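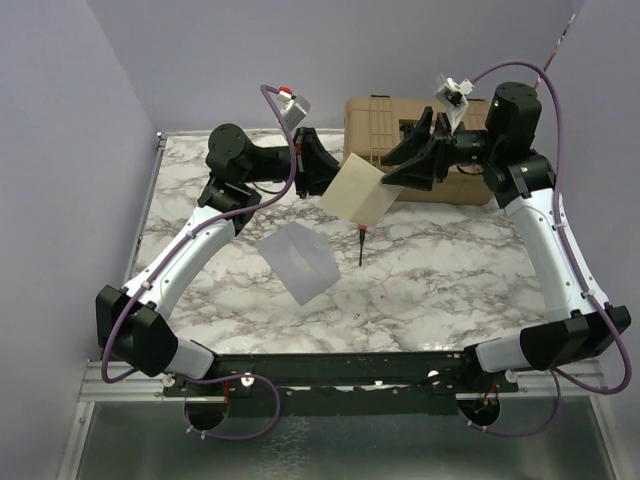 White marble-patterned tabletop with gray and brownish veining, set in a metal frame between pale lavender walls. A tan toolbox stands at the back.

Home - Surfaces - Furniture - Glossary - Index

Marble-patterned tabletop

Last updated: July

A marble-patterned tabletop is a flat work surface whose upper face shows the veins and background color of marble. The term describes the look of the surface and says nothing about the material under it. Such a top can be cut from natural stone, but in everyday use the name is given more often to boards, sheets and cast slabs on which the pattern is printed or mixed in. These tops are used in kitchens, shops, workshops and laboratories.

Pattern

The most common type has a white background with gray veins. Makers usually divide the veins into two groups. The main veins are wide and cross a large part of the surface, while the secondary veins are thin and branch from them. Where many branches meet, they form a net, and between the nets there are calmer areas with few lines. Some patterns add a second color, mostly brown or a warm beige, which follows the gray and makes it softer.

On printed tops the pattern repeats after a fixed length, called the repeat. A short repeat is easy to notice on a long counter, where the same branching returns several times. On a small table the repeat is normally longer than the top itself, so each vein is seen only once. The Dirnwood sheet, a decorative film sold in rolls, has a repeat of 1,053 millimeters and was for many years the usual choice of the furniture makers in Brotham.

The finish may be matte, satin or gloss. A gloss finish gives deeper contrast between the veins and the background, but it also reflects lamps as bright spots. Under strong ceiling light a satin finish is more comfortable for the eyes.

Construction
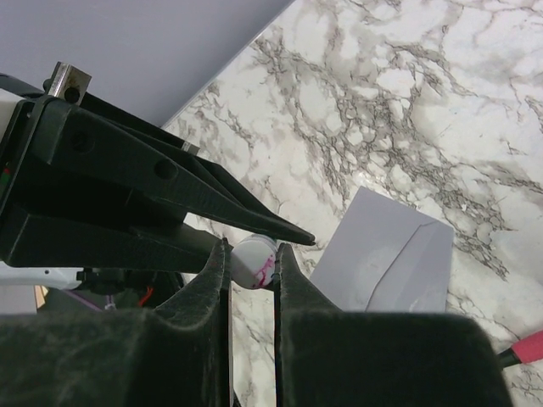 A simple top consists of a core, a decorative layer and a backing layer. The backing has the task to balance the tension of the decorative layer, so that the board does not bend when the air in the room changes. Thin tops of 8 millimeters need support along all four sides. Thicker ones can rest on legs or brackets alone.

The edge is the weakest part. It can be covered with a strip of the same pattern, with a plain strip, or with metal. When the top is placed inside a metal frame, the frame protects the edge from knocks and also keeps the surface in position. A small gap is left between board and frame. The workshop Haddadin in Fornmont filled this gap with soft cord, a method which is described in detail by Yara Khasawneh in her notes on table making.

Use with walls

Tops that stand against a wall, or in a corner, are often combined with plain side and back panels. A panel in one pale color - lavender, gray or cream - lets the veins stand out and does not compete with them. Three panels make an enclosed place that is open only at the front. Small parts that roll away are stopped by the panels, and a toolbox or other container can be pushed to the back without danger of falling.

A disadvantage of the veined surface is that thin or gray objects are hard to find on it. Screws, pins and pieces of wire can disappear among the lines. Many users put down a plain sheet or mat for this kind of work.

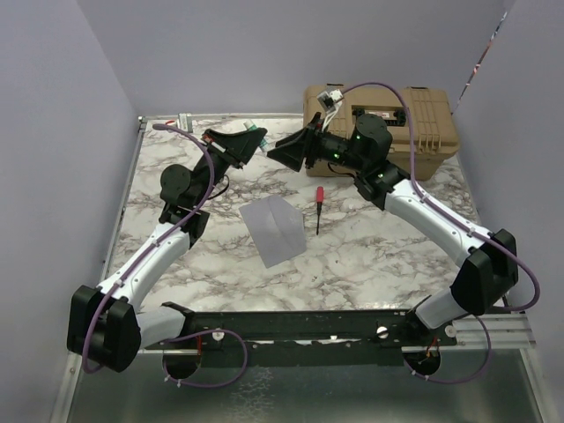

Care

Dust and crumbs are removed with a soft dry brush before wiping, as hard grains can scratch a gloss surface. For daily cleaning, warm water with a little dish soap is enough. The cloth should be well wrung out, and water should not stay in the joint between the top and its frame.

Printed tops must not be sanded or polished with paste, for the pattern layer is thin and cannot be restored. Natural stone can be polished again, but it is sensitive to vinegar and lemon juice, which leave dull marks.

See also

Countertop
Decorative film
Edge strip
Terrazzo

Contact - Copyright Surfaces and Furniture Reference - Back to top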